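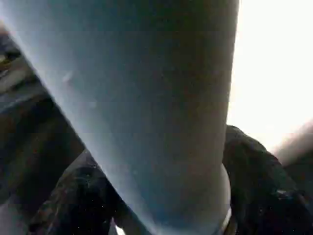 Re: [vurncombe-glaze] matte blue, what do you all fire to?

Sorry for the slow answer, kiln week. Cone 6 for me, slow cool after. The Trenitz base is fine but it goes chalky if you put it on thick — two coats, no more, and sieve it first. I never get one flat blue out of any of these mattes. The color I'm after is like the big smooth blue-gray thing in the picture, powdery up top and more slate toward the middle, bit of brown in it. No shine at all. Pale marks show on a surface like that too, so wipe your hands before you unload.

Young-sook Ham wrote:
> Mine came out glossy again. Same recipe, batch 324, fired Friday.
> Is it the cooling or did I weigh the whiting wrong?
> Also does anyone have 20 lb of the Venckus clay to spare?

Cooling, I'd bet. Try a hold on teh way down before you touch the recipe. Shelf 13 in the Gultdale kiln runs hot anyway, stay off it.

No clay here, sorry. Ask again in September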